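Most small warehouses still size storage by floor area. Covville's permit form asks for square feet and nothing else, and the leases I have read in Tuvport do the same. I think this is the wrong unit. The working limit in a parts store is access: how many pick faces a person can reach without moving something first.

Take a room of 800 square feet with deep shelving. On paper it holds more than the same room with shallow shelving and one extra aisle. In practice the back row becomes dead stock. When we audited the Zarkuvden store in July, items in the rear position had gone a median of 52 days without being touched, against 8 for the front. The rent per square foot was identical - the cost per pick was not.

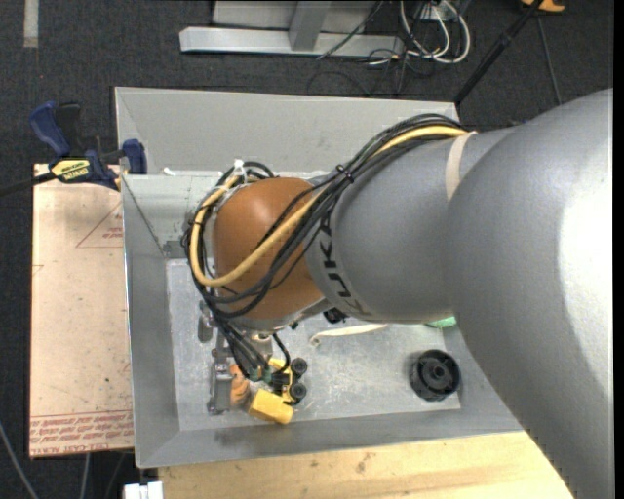
Xinyi Wan objects that access is hard to write into a lease, and that a landlord can measure a floor with a tape but cannot audit a tenant's shelving plan. She would keep area as the legal unit and leave the rest to the operator.

I accept that for leases. It does not hold for internal budgets, where the operator sets the unit. A reachable-face count takes one person an afternoon and should be repeated whenever racking is moved.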